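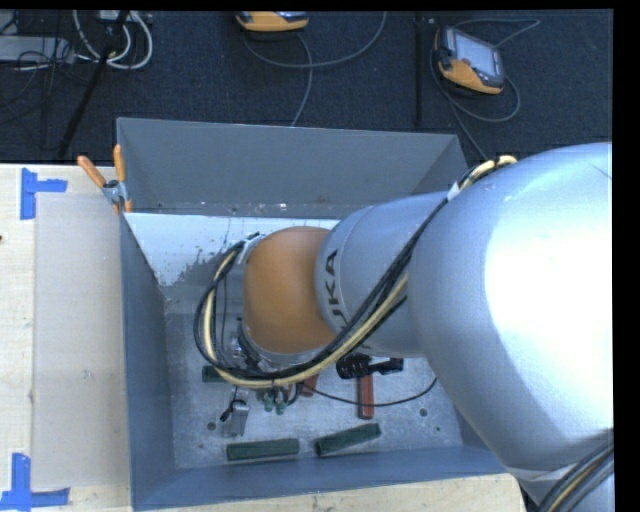

Parts in an open metal bin.

By Corentin Lacroix

I have owned four tents in my life and every one of them died at the poles. So when Himotent announced that it would open its Flilleton factory to visitors in November, with a full tour of the new repair department and a chance to bring in your own broken gear, I signed up the same evening. I also packed my Jakia, which has had a splinted rear pole for two summers and a zipper that needs both hands and some bad language.

Getting to Flilleton without a car is a chore. The train puts you off at a platform with one bench, and the shuttle bus promised in the confirmation email was a minivan that held seven. I walked. It's forty minutes along a road with no shoulder for the first mile, then a decent path beside the canal. The town has a bakery, two bars, a closed movie theater and a hardware store with a better selection of guylines than most outdoor shops I know. I bought lunch at the bakery, which was the right call, as the food tent at the factory had run out of everything except soup by 12:30.

The pitch for the day was the company's "Mend for Life" promise. If you haven't seen the ads, it goes like this: buy a Himotent product, and they will repair it for as long as you own it, at what they call a fair price. I have heard a version of this from three other outdoor brands. In one case the fair price turned out to be a voucher toward a new jacket. I wanted to see benches and people sewing, and I wanted to know what happens to a ten-year-old tent when it arrives in the mail.

We were split into groups in the reception hall and given orange lanyards. My group got a guide from marketing, who was friendly and had clearly learned her route by heart. The first stop was a wall of photographs of mountains. The second was a video about mountains. I timed the two together at 22 minutes, out of a tour that was listed as an hour and a half.

The production hall was better. It was loud and smelled of warm nylon, and we were allowed closer to the cutting tables than I expected. The cutters stack the fly fabric in layers and plan the panels so tightly that the scrap is mostly thin triangles. I asked where the triangles go. "Into stuff sacks, where possible," the guide said. I asked how often it was possible and she said she'd find out. I gave her my email address and have heard nothing.

The metal side of the building makes the stakes, clips and pole ferrules. We passed through it quickly, which annoyed me, as ferrules are exactly what fail on my tents. A man in our group asked whether the ferrules on current poles fit the older ones. The guide thought so. An employee standing behind her shook his head.

The repair department is on the second floor, up a flight of stairs with the word MEND painted on every riser. It has six sewing stations, a long table for inspection and a seam-sealing bench by the windows. Four of the stations were in use. I don't want to be unfair about it: the people there know what they are doing. I watched a woman replace a torn mesh door on a dome tent, and she unpicked the old seam so cleanly that the new panel went back through the same holes. I couldn't find the join when she passed it around.

Sang-wook Bang runs the department and he took the questions himself, with no slides. The department finished 2,557 repairs in the last year, he told us, and 1,683 of those were poles or zippers. The average wait in high season is five weeks. He would like it to be three. When a man next to me complained that he'd waited nine weeks for a pole section, Bang asked him for the order number and wrote it down on the back of his hand.

I asked my own question, which was how old a tent can be before they turn it away. The printed brochure says there is no age limit. Bang said there is no age limit on what they will look at, but there is a limit on what they can get. The shop keeps 123 spare parts in stock. That covers the present range and most of the one before it. Anything older, they adapt something or they send it back. The Hong, the old two-pole tunnel tent that you still see on every campground in the rain, has had no matching pole sleeves for years. If you own one and a sleeve goes, they can patch it, but they can't replace it.

That's a reasonable answer. It is also very different from "for life," and I would like to see it in the brochure. I said so. Bang said the brochure was not his department, and a few people laughed – he didn't.

Then there is the money. A new Jakia costs $300. I was quoted $48 for one pole section and a full zipper replacement on mine, plus return shipping, and I think that is fair for the work involved. But a woman in our group with a bigger family tent was quoted enough for a new floor that she folded the thing back up and carried it out to her car. At some point the price of a repair makes the decision for you, and the company that sets that price also sells new tents. There was a discount table on the way out. It was a lot busier than the drop-off desk.

Should you go? If you own one of their tents and it has a problem, yes, and bring it with you. The drop-off desk was the best part of the day. They pitched my Jakia on the lawn behind the loading dock, found a worn spot in the floor that I'd missed, and explained how to patch it at home with a kit that costs less than my lunch did. They also told me to stop storing it in its stuff sack, which I have been told before and have never done anything about.

If you are curious about how tents are made, it's thinner. You see plenty, but you're moved along, and the guide could not answer much past the script. Ask the people at the machines if you get the chance. They seemed happy to talk.

Some practical notes. The doors open at 10 and the early groups are smaller. Closed shoes are required and they do check; a couple in sandals were sent to watch the video a second time. The stairs to the repair floor are steep and I saw no elevator. There is parking behind the building for people who drive, and it was full by eleven. Restrooms are in the reception hall only, so go before the tour starts. The last train back leaves at 6:10 and the minivan does not wait for it.

My tent is still in Flilleton. The slip says five weeks. I've put a mark on the kitchen calendar, and I'll add a line here when it comes back.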